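# About Pustbridge

Pustbridge is a small cookery school that teaches ordinary home cooking to adults, in the evenings and on some Saturdays. We also test kitchen advice, the sort that gets handed down or printed on the back of packets, and we publish what we find whether or not it makes a good story. Mostly it doesn't.

We began with an argument over whether you have to sear meat to "seal in the juices". Two of us weighed joints before and after roasting for a few weekends and could find no sign of anything being sealed. The seared ones tasted better, mind you. So the advice was fine and the reason given for it was rubbish, and we have been running into that same pattern ever since.

## What we teach

There are four courses: Bread, Plain Suppers, Pastry and Sauces. Each runs for eight weeks and you can take them in any order, though people who start with Pastry tend to wish they had started with Bread. Classes are held at our kitchens in Grando Mill, in the larger room on the ground floor and the smaller one upstairs, which everyone calls the Yu room after the tea firm that used to store its chests there.

We don't award certificates. We looked into it, and found that the body offering to accredit us wanted a fee and a form and had no plans to taste anything. If you need a piece of paper for an employer, the college across the river will serve you better.

We won't promise to change your life, either. You will learn to make a loaf, some suppers, a few decent tarts or half a dozen sauces, depending on what you signed up for. Some people get very good. Others go home and carry on buying their bread, and as far as we can tell they are just as happy.
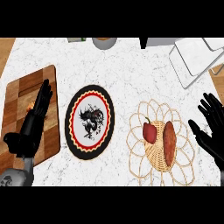
*Wooden board, round plate and a small woven basket on the marble.*

## What we don't believe

A new student usually arrives with a head full of rules. We ask everyone to write theirs down in the first week, and we have now collected 708 of them, with plenty of repeats. A lot are harmless. Some are useful. A fair few contradict each other, which doesn't seem to bother the people who hold them both.

These come up every term:

- **Salt the water and pasta won't stick.** It will, if you leave it alone. Salt it for the taste and stir it for the sticking.
- **Never wash a mushroom.** We washed them, weighed them and fried them. They took on a little water and lost it again in the pan. Wash your mushrooms if they're dirty.
- **Oil in the pasta water.** See above, and save your oil.
- **You must use the best butter.** Must you? In shortbread we could tell the difference most of the time. In a chocolate cake we were guessing.
- **Bread has to be kneaded for ten minutes.** Some doughs want it. Others get on perfectly well with a few folds and a long wait.

We hold our own rules to the same standard, or try to. For years our handout said that a marble top was needed for good pastry. It had been copied from an older handout, which was copied from a book. When we finally set marble against a plain wooden table in a cool room, the tasters couldn't sort one batch from the other. Marble is pleasant to work on and easy to wipe down, and we still like it. We took the line out of the handout.

## How we test things

With less rigour than we'd like. We are cooks with a set of scales, a couple of thermometers and a habit of labelling the undersides of plates so that tasters can't see which is which. We change one thing at a time where we can. We repeat anything surprising. If a result only turns up once, we say so or leave it out.

We're wary of our own tasters too. People enjoy being right, and they enjoy finding differences when they've been asked to look for them. So every so often we serve two identical samples and ask which is better. There is always a clear winner, and somebody can always explain why.

The Peltis notebooks, as we call our records, are open to anyone who comes to the Mill and asks. They're named after the brand of exercise book we bought too many of. The handwriting is poor in places and the third one has been near some treacle. 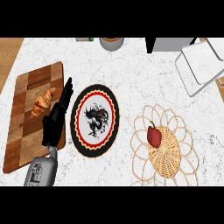

Judging when something is baked is where we disagree most with the cookery books. Nearly all of them tell you to bake until golden, as if golden were a fixed point and everyone's oven light were the same. Colour tells you about the outside. Sugar in the dough, egg on the top and a hot spot at the back of the oven can all get you there early. Take the croissant on the chequered board: golden-brown all over, deeper along the ridges and lighter in the folds, which is just the colour the books ask for. Would you swear to what the middle is like? We wouldn't, from the look of it, and we tell students not to either. Lift one, feel the weight of it, then tear it open. You lose a croissant that way – there are worse losses – and you learn more about your oven than a recipe can tell you. The Pastry course spends a whole evening on this and some people find it maddening.

## Does any of it work?

We get asked this by people who are thinking of paying, and quite right. Since we opened, 303 people have started a course with us and 266 have finished one. We're pleased with that and don't make too much of it. People finish courses for all sorts of reasons, including having paid in advance.

What we can't tell you is how many of them cook more at home than they did. We sent a questionnaire round one June and the replies were glowing, but the people who reply to a cookery school's questionnaire are the ones who liked the cookery school. We've put the kind remarks in a drawer and don't quote them here.

If you'd like a better sort of evidence, come and sit in on a class. There's no charge for the first one and we won't ring you afterwards.

## Money, and who pays us

Student fees pay for the school. We take no money from makers of pans, ovens, knives or flour, and we buy what we cook with at the same shops as everyone else. Firms do send us things now and then. We send them back if they're worth the postage and give them away if they aren't, and neither sort gets a mention on this site.

We have no shop. Please don't ask us which stand mixer to buy. We have two, of different makes, and we complain about both.

## Things we've got wrong

We keep this list on purpose and add to it when we have to.

- We told people for several terms that cold eggs would ruin a sponge. They made ours slightly flatter. "Ruin" was silly.
- We said that resting pancake batter made no difference. It made none to us on the day. On repeating it with another flour, it did.
- Our first guide to sourdough was far too sure of itself and has been withdrawn. The new one is shorter.
- We claimed the Yu room was draught-free. Bring a jumper.

If you think something else belongs here, write and say so. Tell us what you did and what happened, with weights if you have them. "My grandmother always did it this way" is welcome as well, but we'll want to know how her cakes came out.

## Finding us

Grando Mill is on the towpath side, through the green gate. The bell works if you press it hard. Classes start at seven and the door is open from half past six. Bring an apron and a tub to take your cooking home in. Tell us about allergies when you book, please, as we do take those seriously.

*Page last changed 26/08/2019.*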